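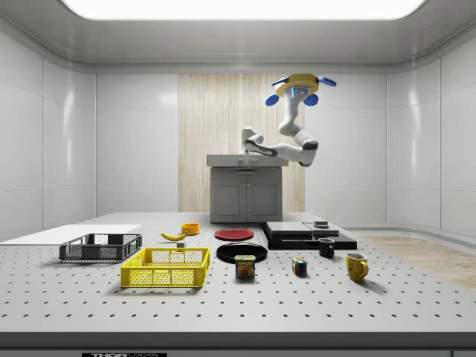
4.2 Gripper comparison in simulation

We ran the two controllers (Drestbridge, Akbulut) against three gripper models before anything went near the real cell. The reason is mostly time. A full pass on hardware takes the better part of a week and we had the arm until the end of November. In simulation the same pass runs overnight and can be thrown away if the settings are wrong, as they were the first two times. The layout in Figure 3 is the one used for all results in this section: arm hung upside down from its base, breadboard table in front, cabinet behind. Objects are spread over the middle of the table, with a yellow crate and a dark grey one at the left as drop targets. The set mixes easy shapes (the Rubik's cube) with awkward ones. Banana, SPAM can, shallow orange bowl, two mugs, two flat plates. The plates are the hard part, see below.

Figure 3. Simulated cell, gripper over the cabinet countertop.

Each episode asks for one object to be picked and put in a named crate. Start poses are jittered a little, lighting left alone. An episode counts as a success if the object is inside the crate and at rest when the clock runs out. Resting on the rim counts as a fail. We argued over this and kept it strict. 2,000 episodes per pairing of gripper and controller, same seeds throughout, so the differences between pairings are not down to lucky starts.

Grippers. Parallel jaw with flat pads (the Esow model, taken as supplied). The same jaw with softer, longer pads. And the Prundora three-finger model, which had to be simplified: the finger coupling in the supplied file made the solver blow up on contact, so we replaced it with a fixed ratio. This flatters the hand slightly on round objects and we would not read too much into small gaps there.

Results. On the cube and the can all pairings do well and there is little to choose between them. The soft pads help on the banana. Flat pads tend to catch it near the end, it swings on the way up and is dropped short of the crate. With the longer pads most of those drops go away under both controllers. For the mugs it matters more which controller is used than which gripper. Akbulut goes for the handle whenever the handle is in reach, and with the three-finger hand that is often a poor idea, the third finger has nowhere to go. Drestbridge takes the rim from above and is duller but safer.

Plates. Bad everywhere. None of the grippers can get under a plate lying flat, and the only grasp that works is a pinch on the raised rim, with very little room between a good hold and pushing the tabel. The three-finger hand almost never finds it. We looked by hand at 124 failed plate episodes, picked at random, and in most of them the approach was fine and the fingers closed a few millimetres too high. So a height offset should help. Adding one for plates only felt like cheating and we left it out of the main results.

Contact settings. Friction was set once, from drag tests by Povilas Navickas on the real pads, and not tuned after. Raising it improves every pairing and hides the differnce between pad types, a point worth keeping in mind when reading success rates from other simulated set-ups, ours included. The bowl is the most sensitive object: lower friction slightly and it rolls off the fingers.

Failures not caused by the gripper. A few episodes end with the elbow close to a joint limit and the controller giving up. This happens more for the crate further back. With the arm hung from above, reaching the far left of the table means folding in a way neither controller likes. Isauro Villalobos tried moving the base sideways, which fixed the left and broke the right. We kept the original position. These episodes are counted as failures for all pairings.

For the hardware runs in Section 5 we carry forward the soft-pad jaw with both controllers, and drop the three-finger hand until the coupling can be modelled properly.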